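Search Jomora Kids — type a word — Go

WHY DO WE HANG UP CLOTHES?

A hanger is one of the simplest things in your house. So why bother with it? Quick answer: gravity. Longer answer below.
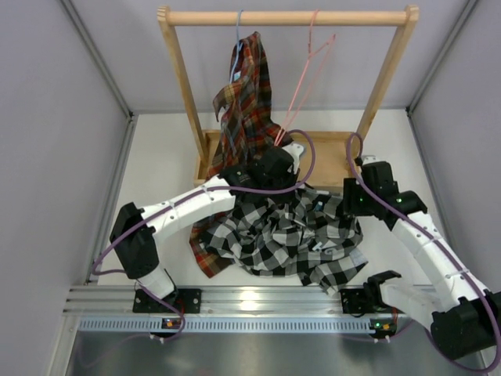

A wooden clothes rack with two wire hangers. The pink one is still empty!

OK so. Start with the shirt.

A shirt is made of thread. Lots and lots of thread, going over and under. When you drop it on the floor it lands in a heap, and all that thread gets bent. Leave it bent, with more clothes on top, and the bends stay put. Those are wrinkles. Damp clothes wrinkle even worse.

Now hang the same shirt up. Gravity pulls down on the whole thing — sleeves, front, back. All day long. Little tugs. Small wrinkles get pulled nearly flat and you didn't do any work.

WHAT THE RACK DOES

Holds the bar up off the floor, basically. Look at the wooden one in the picture. Round bar across the top, a post on each side, and a shallow base like a tray at the bottom. A wide base is good. A skinny one tips over when you load up one side. (Try it with a toy rack and two heavy socks.)

Why a round bar? So the hooks can slide along. Push one shirt over, make room for the next.

WHAT THE HANGER DOES

Pretends to be shoulders! See how the sides of it slope down? Yours do too. The shirt sits on the slopes and keeps its shape. Thin wire hangers take up hardly any space but a heavy coat can bend them. Fat ones are better for coats.

HOW TO HANG A SHIRT

Lay it flat first. Bed, table, wherever.
Undo the top 2 buttons.
Slide one end of the hanger into a sleeve, then the other end into the other sleeve.
Do up the top button agian.
Hook it on the bar. Done.

If you just drape it over the hanger, it can slip and bunch up. Counts as a try, not as hung up.

PLAID OR CHECK?

Both kinds of shirt are in the picture. Buffalo check is big squares in two colors, like the black and white one on the floor. Plaid has stripes crossing other stripes, usualy in more colors. The one on the blue hanger has rust-orange, red, dark green and mustard. People mix up the names all the time, it's fine.

TRY THIS

Two old T-shirts. Scrunch one in a ball, hang the other. Wait 20 minutes. Any difference? Now leave them overnight and look in the morning. Write down what you see.

Next time — why socks go missing.

COMMENTS (3)

lultlow_reader: we did the T-shirt one in June. the ball one was SO wrinkly. my brother wore it anyway

Skyrme Class 4: We have 14 hooks in our coat room and over 20 coats. Please do one about hooks.

illov662: mine keep falling off the hanger?? i did the top button thing and now only the silky one falls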